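I have now lived in Anderville for 8 months and would like to report on the town's relationship with its library returns slot.

There are two slots. One says BOOKS. One says NOT BOOKS. The second one is bolted shut, so I assume the DVDs of Anderville are simply out there, living their lives.

I had a DVD. It was a documentary on canals, and I enjoyed it a normal amount. I carried it to the desk like a citizen and was told returns go in the slot.

I said the slot was bolted. I was told yes, it's been bolted since April. We looked at each other for a while.

The branch in Whitcombe takes discs, apparently. Whitcombe is 55 minutes away by bus, and the bus stops running right when a person with a job might want to get on it.

So I renewed the canals. Then I renewed them again. I've seen the one with the staircase locks so many times that I have opinions on the lock keeper's hat.

The late fee is capped at 400 cents. That's how the sign puts it. I think somebody felt four dollars sounded too cheap to scare anyone — and it did scare me, so fair play.

Meanwhile the book slot will take anything. I watched a man post a cake tin through it. He seemed to feel great afterward.

A reply wants to know why I don't just buy a desk and stay home with my canals forever. I have looked at desks. Pale, plain, lots of room, that's all I ask.
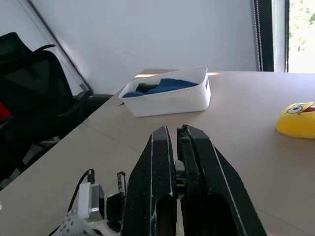
Light beige top, faint seam running across it. My kind of table.

Anyway, the online catalog now lists the canals as "in transit." They're on my shelf. I've decided not to correct it.

Part two of the series just came in, by the way. Whitcombe only. I've put a hold on it.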